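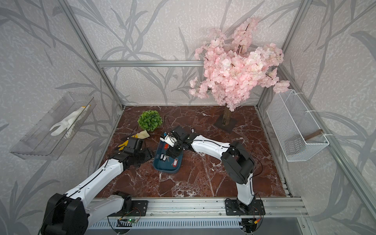

The Druso station at Greltness, with the right arm holding a white key tag over the sorting tray and a glove beside the gripper of the left arm.

Progress Report to the Michailidis Fund
Project: Druso, Automated Sorting of Tags and Small Issue Items
Grant holder: Atonel Facilities Services
Site: Greltness depot, issue desk
June 9, 2026

1. Purpose of this report

This report covers the second stage of the Druso project, from the end of the installation period in March to the present. It sets out the work completed under the grant, the effect on the duties of issue desk staff, the matters still open, and one change to the work plan for which the Fund's agreement is requested. Financial statements are submitted separately.

2. Background

The Greltness depot issues keys, tags and protective gloves to cleaning and maintenance crews working in buildings under contract to Atonel. Before the project began, returned tags were collected at the counter during the day and sorted by hand at the end of the late shift. Gloves were checked and paired at the same time. Staff interviewed for the grant application named this as the least liked part of the job, mostly on account of the hour and of the eye strain involved in reading small inserts.

The grant supports one two-arm station, its integration with the desk's issue register, training for all desk staff, and an independent review of changes to working conditions. It does not support any reduction in headcount, and Atonel has confirmed in writing to the staff council that no position at the desk will be removed during the grant period or in the year following it.

3. Work completed

3.1 Tag sorting

The station has handled returned tags on every working shift since it was accepted from the installer. An attendant places the returned tags in the tray and starts the run. The arm picks up one tag at a time, presents it for reading, and puts it down in the position given by the register. Red tags are used at Greltness for restricted areas and white tags for general access, and the two groups are kept apart throughout.

In the reporting period 2710 tags were presented to the station. Of these, 1595 were picked, read and placed without any action by the attendant. The remainder needed a second attempt, a manual correction or full handling by hand. This is below the level expected in the work plan. The main reason is tangling. When several loops lie across each other, the gripper tends to lift two tags together, and the run stops until the attendant has separated them. White tags with black loops are the most affected, as they are returned in larger numbers and tend to gather in one part of the tray.

Two measures have been introduced. Attendants now spread the tags by hand before a run, and the software has been changed to begin with tags lying apart from the others. A tray insert with shallow divisions has been ordered but has not been delivered.

3.2 Glove handling

The left arm is used for gloves. The intended task is to lay each glove flat with the fingers in a set direction, so that the attendant can inspect both sides and pair it. Work on this task started later than planned and remains in trial. The arm can take hold of a glove by the cuff with fair consistency. Laying it flat is less dependable, particularly with thinner gloves, where a finger may fold under the palm. No glove handled by the station has been reissued without a full inspection by a member of staff, and this rule will stay in force for the rest of the grant period.

3.3 Register

The link between the station and the issue register is complete. Each placement is recorded, and a tag that cannot be read is listed for follow-up at the counter. During the period 347 entries were listed in this way. Most were resolved on the same shift. A portion related to faded inserts that were already due for replacement, and the facilities office has brought the replacement order forward.

4. Effects on staff

4.1 Duties

End-of-shift sorting has been replaced by short runs during the day. The late shift now closes with a check of the register and a visual check of the tray. Attendants have used the time for counter service and for the backlog of unreturned tags, which had gone largely unattended for lack of hours.

A new duty has been created. One attendant on each shift is assigned to the station and is responsible for loading it, clearing stoppages and keeping the log. Staff have pointed out that the assignment carries more interruptions than the old sorting work, since a stoppage has to be cleared while crews may be waiting at the counter. Atonel accepts the point. The desk roster has been amended so that the station attendant does not also serve alone at the counter, and runs are no longer started in the half hour before crews go out.

4.2 Training

All desk staff have completed the basic course, which covers loading, stopping and restarting the station and the correct way to reach into the work area. A longer course on adjusting the grippers and reading fault messages has been offered on a voluntary basis during paid hours. Take-up on the late shift has been low because the sessions were held in the morning. The next round will be held at both times of day.

The original training budget allowed for 200 hours. The full allowance has been used, and further sessions are being paid for by Atonel.

4.3 Pay and grading

The staff council has asked that the station duty be reflected in the grading of the post. Discussions are under way. Management has proposed an allowance for each shift on which the duty is performed, whereas the council favors a change to the post description. No position has been agreed at the time of writing, and the Fund will be informed of the outcome.

4.4 Safety

No injury has been recorded. Two reports of concern were made through the usual channel. One dealt with the speed at which the right arm returns to its waiting position, and this has been lowered. The other dealt with cables in the area of the grippers, which a member of staff considered likely to catch on a loop or a cuff. The installer has inspected them and will fit additional clips at the next service visit. Attendants have been told to stop the station before removing anything from the work surface.

5. Open matters

The rate of unassisted placements must improve before the sorting task can be regarded as established. The divided tray insert is expected to help, and its effect will be measured separately from that of the software change.

Noise was raised in the staff survey. Readings taken at the counter are within the permitted level, but attendants describe the sound as tiring during longer runs. A shorter run length is being tried.

The independent review of working conditions has begun. Interviews with desk staff are complete, and those with the crews who use the counter have still to be scheduled. The reviewer has asked for access to the station log, and this has been granted with staff identifiers removed.

6. Change requested

Atonel asks the Fund to agree that glove pairing be withdrawn from the deliverables of the present stage and replaced by glove laying and presentation only, with pairing left to the attendant. The technical work needed for pairing would take time away from the sorting task, where staff have the most to gain. Attendants consulted on the change supported it, and several noted that they would prefer to keep the inspection and pairing of gloves in their own hands, as they are answerable to the crews for the condition of what is issued. No additional funding is requested.

7. Next period

Work will center on the tray insert, the cable clips, the second round of the longer training course and the completion of the review interviews. A decision on whether to propose a station for a second depot will be held over until the review has been received and discussed with the staff council.

Submitted by the Operations Office, Atonel Facilities Services, Greltness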